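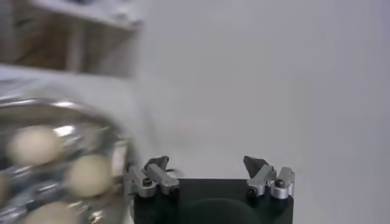

16 April 2018
By M. Leung

Every December somebody gives me an appliance that does one job. Last time it was an electric steamer, and I have spent the months since trying to decide whether it earns its place on a counter that is only 47 inches long.

The case for it gets made loudly. The kitchen store in Cundgate has a whole wall of these things, and the card on the shelf promises perfect buns at the touch of a button. I doubt it. A bun wants steam and a lid that fits. My old bamboo basket supplied both over a saucepan, and when the basket wore out I bought another and didn't feel cheated.
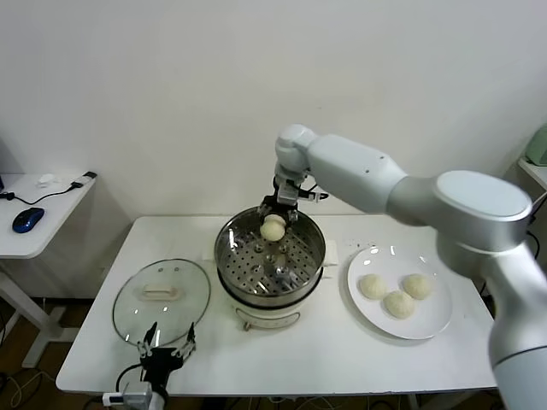 Three steamed buns on the plate, one over the tray, and the glass lid set down to the left.

Look at how much table the job takes up, though. There is the pot on its base, then a plate, then a lid that needs a spot of its own every time you open up. Fans of the electric kind talk as if it saves room. You still need somewhere to put supper.

I'll grant the perforated steel tray. It rinses off in a minute, and bamboo never did. I'll grant the glass lid too, up to a point, though mine fogs over so fast that I end up lifting it anyway and letting out the steam I was told to keep in.

What I won't grant is the idea that a gadget makes people cook. A friend in Pollwood paid 248 dollars for hers and still buys her buns from the freezer case. They taste fine. They tasted fine out of her old saucepan, too, and she has yet to tell me what the difference was.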